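Order confirmation emails arriving twice, or not at all — Undgate shop, ticket 43

Status: solved, left open until the end of June in case it comes back

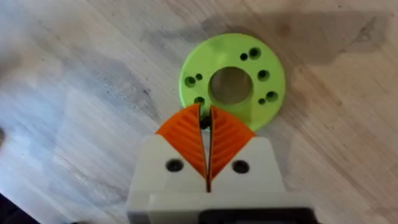
Hello again, and thank you for being so patient with my last message, which I know was a bit of a ramble. I've now had a proper go at all the things you suggested, so I'll write it up in the order I did it, in case it's useful to the next person who runs a small shop on Leter and finds their confirmation emails behaving oddly.

To recap for anyone joining us: we sell small craft bits and pieces by post. Since we moved our email over to Skustow, some customers have been getting the same order confirmation twice, and a few have been getting none. The orders themselves were fine. The money came through, the stock went down by the right amount, and the packing slips printed as they always do. It was only the emails, but you can imagine how many worried messages that brings in!

09:10
Placed a test order using my own address. Two confirmations came, 2 minutes apart, with the same order number on both. The first was in our old layout with the green banner and the second was in the new one. I really should have spotted that weeks ago, but I'd only ever looked at the one on top.

09:35
Went into Leter, then Settings, then Messages, as you said. The built-in confirmation was switched on. So was the one in the Skustow add-on, which I had been quite sure I'd turned off when we set it up. Turned off the built-in one and saved.

09:50
Another test order. One email this time, new layout, lovely. I made a cup of tea.

10:40
Moved on to the missing ones, which were the bigger worry. I went through the sending log and found that every one of the lost messages had been marked "held". None of them had bounced. The help page says messages are held once a shop goes over its hourly limit, and ours was set to 10, the starting figure for a new account. We'd had a busy spell after the newsletter went out and must have sailed straight past it.

11:15
Asked for the limit to be raised to 100. The form wanted our domain checked first, and that failed, with a red message saying the record couldn't be found. I had pasted it in with a space at the end — such a small thing, and I stared at it for ages. Took the space out and waited.

13:20
Domain check passed. New limit showing on the account page. I released the held messages by hand, after sending those customers a short note to say sorry and that their parcels were on the way regardless.

14:05
Last test of the day, with an accented surname (Baranauskienė), as you'd asked whether accents might be part of the trouble. The email came through once, with the name spelt properly in the greeting and in the address. The packing slip was fine too.

So from my side it all looks well. One small question left over, and there's no hurry at all: if I switch the built-in confirmation off, does that also stop the "your order has been posted" email, or is that kept somewhere separate? I couldn't find it on the same page and didn't like to go poking about.

Reply from support, 15:30
Thanks for such a thorough write-up. The posted email has its own switch, under Settings, then Delivery, and yours is still on. We'll keep the ticket open as agreed.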